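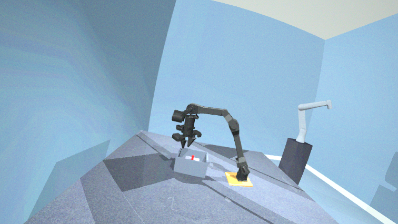
Workshop tips for the pick and place project

Notes from the spring club build, typed up fast before I forget. Written for whoever takes the bench next. Add your own at the bottom.

Before you run anything

Save the arm file under a new name. Every time. Team Rosard lost a whole evening of grip settings because two people had the same file open. Date in the name, initials after it.

Run it in the sim first, then the real arm. Not the other way. I know the sim is slow on the old laptops. Close the browser, it helps a lot.

Check your units. Club parts library is in millimeters, sim wants meters. If your box comes in the size of a house, thats why.

Height above the bin

Stop above the bin, then go down straight. Coming in at a slant clips the wall. We use a hover point 10 cm over the rim and a second one just over the part. Slow between the two, fast everywhere else.

Wrist straight down before you drop. Turn first, lower second. Eduardo Manalo tried both at once to save time and knocked the bin on most runs. Saved nothing.

Small parts: aim for the part and not for the middle of the bin. Sounds dumb. Half the teams had the bin center typed in from the first lesson and never changed it.

Gripper

Open wider than you think on the way down. Close slow. If the part jumps, your fingers are not closing at the same height, go fix the angle of the wrist before you touch the force number.

Force: start low and go up in small steps. Write each one down. Team Gasby had a nice sheet for this, ask for a copy, it's in the blue folder.

Wait half a second after closing. Then lift. Without the wait ours dropped the part on 41 runs out of 121, with it we got down to 2. Best tip on this page, do this one first.

If you have a wrist view, leave it open in a small window while you test. The side view lies to you about gaps. 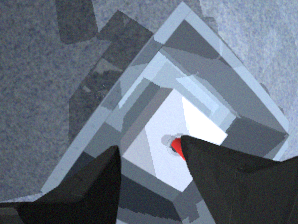
Ya-wen Hung wrote in to say the half second wait did nothing for her team until they also cut the lift speed, and she would put the two tips together as one. She also says to turn down the sim friction before a final test, the default is way too grippy and you will get a bad surprise on the real arm.

Good point on the friction. We left ours at default untill the last week and paid for it.

For the real bench

Tape the bin corners on the table. Masking tape, not duct, duct leaves goo. Goo comes off with a little cooking oil on a rag, then dish soap.

Rubber bands on the fingers work if you are out of grip pads. Wide ones, like off broccoli. Change them when they go shiny.

Label both ends of every cable. Painters tape folded over into a flag, marker. Five minutes.

Keep hands out when it's homing. Say "homing" out loud, every time, even alone.

Spare screws in an egg carton, one size per cup. Lid closed or somebody's sleeve gets it.

Wipe the bench with a damp cloth before you go, let it dry, then cover the arm. Sheets are on the shelf by the sink.

Sign up for bench time is on the door. Tzu-hsuan Mok has the key in March, after that ask Chia-hao Lo.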